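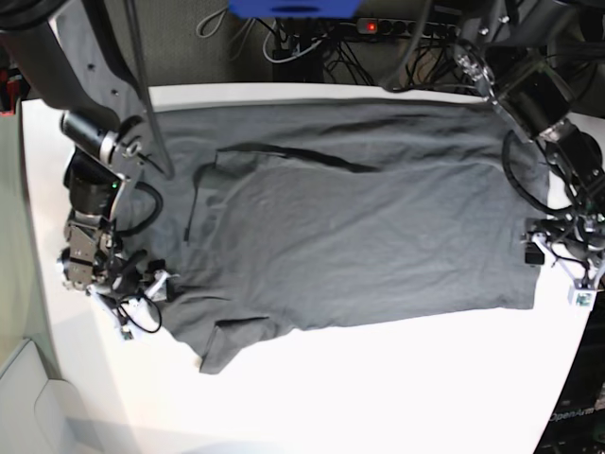 A gray T-shirt laid out on a white table.

Laundry tips I tried, and what was left of them

I have a low opinion of laundry advice. Most of it gets copied from one page to the next by people who have never ruined a shirt testing it. So over one winter I went through the tips I kept running into and tried them on my own clothes, which are mostly cotton T-shirts, work pants and a few sweaters I'd be sorry to lose. Some of the tips held up. Plenty didn't.

Vinegar to "set" the color
No. I soaked half of a pair of matching dark tees in white vinegar overnight and left the other one alone. After 16 washes my sister couldn't tell me which was which, and neither could I without looking at the mark I'd put on the label. Commercial dye is already as set as it's going to get. Vinegar in the rinse may cut a sour smell a little, but check your washer manual first. Mine (a Brelton front loader, old) says to keep it off the rubber door seal.

Salt in the wash
Same story, and it leaves you with salty water.

Turning dark shirts inside out
This one I'll give them. Fading on a dark tee is partly dye loss and partly the surface getting roughed up against everything else in the drum, and inside out the rubbing lands on the side that doesn't show. It takes no time if you do it as you undress. Buttons and zippers closed, too.

Cold water for everything
Mostly yes for everyday clothes. I don't buy it for dish towels, sheets after someone's been sick, or anything with cooking grease on it. Those go on hot, 55 on the dial if yours is marked in Celsius like mine.

Fabric softener
I stopped using it and miss nothing. It coats the fibers, which is the last thing you want on a towel. Stiff towels usually mean too much detergent. The line on the cap is generous — the people who print it also sell the detergent — and I use less than half of what it says for a normal load.

Tennis balls in the dryer
Fine for a down jacket. For T-shirts all I got was noise. Wool balls are quieter, and I couldn't measure any difference in drying time beyond what I'd get by just not overfilling the drum.

Freezing jeans to clean them
They come out cold.

The folding board
I bought a Clisari board for 18 dollars after seeing one in a video. It does make very even rectangles. It also needs somewhere to live, and I was slower with it than without. What matters more is the half minute before folding: lay the shirt on a flat table, pull the hem straight, and run your palms from the middle out toward the sides while the cotton is still warm from the dryer. Then bring the sides in, sleeves back over themselves, and fold up from the bottom. Most of my tees never see an iron.

Filing shirts upright in the drawer
I wanted to dislike this and couldn't. You can see all of them at once. It falls apart when the drawer is half empty and they all slump, so put a shoebox in the gap.

Lavender and cedar against moths
Smells nice. Josefien De Bruijn, who has repaired my sweaters for years, told me the holes she sees come from knitwear put away dirty, and that she has found larvae in drawers full of lavender bags. Wash wool before storing it and close the bag properly. I do mine in June.

Ironing water
Plurnico sells it scented. Tap water works unless yours is very hard, in which case buy plain distilled and check what your iron's maker says.

Washing new clothes before wearing
Yes, and alone or with other darks the first time. I once put a new red T-shirt in with nearly everything white I owned. There are still pink pillowcases in the guest room.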